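¿Cómo se elige una mano?

Las manos de los robots se llaman pinzas, y antes de comprar una conviene probarla. En el taller Husgate las prueban primero en el ordenador — allí los golpes salen gratis.
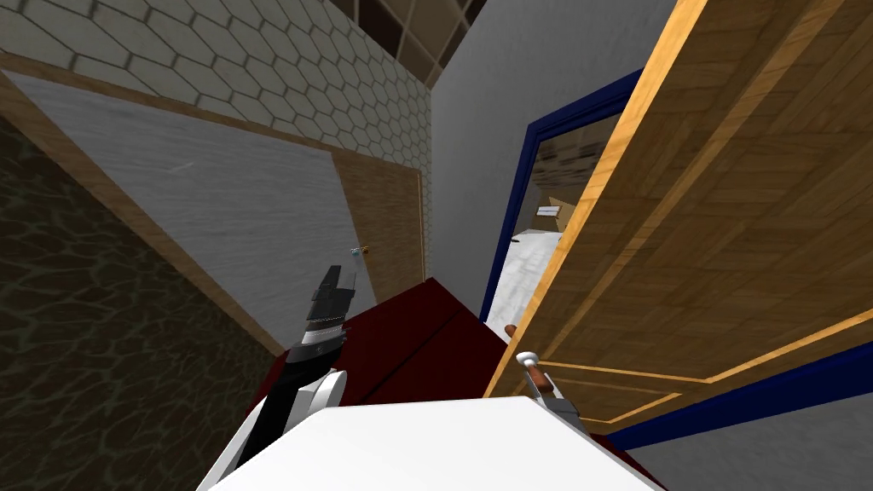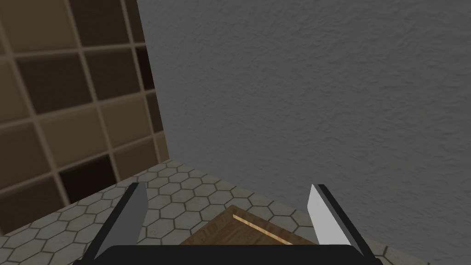
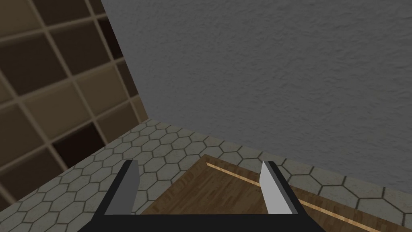 Comparar pinzas es un trabajo de paciencia, y Britt-Marie Sæther tiene mucha. A la pinza Tamusow le ha puesto 139 tareas y a su rival, la Landeg, exactamente las mismas, porque si no sería trampa. Una pinza de dos dedos, como la que asoma sobre la tabla de madera, tiene que abrirse más que el objeto que va a coger. Parece fácil hasta que el objeto es una sandía. La Tamusow cumplió 95 tareas. La Landeg, 38, y 11 de ellas eran la misma cuchara.

Prueba tú: junta el pulgar y el índice e intenta abrocharte un botón con una sola mano. Luego, si te atreves, vuelve a reírte de la Landeg.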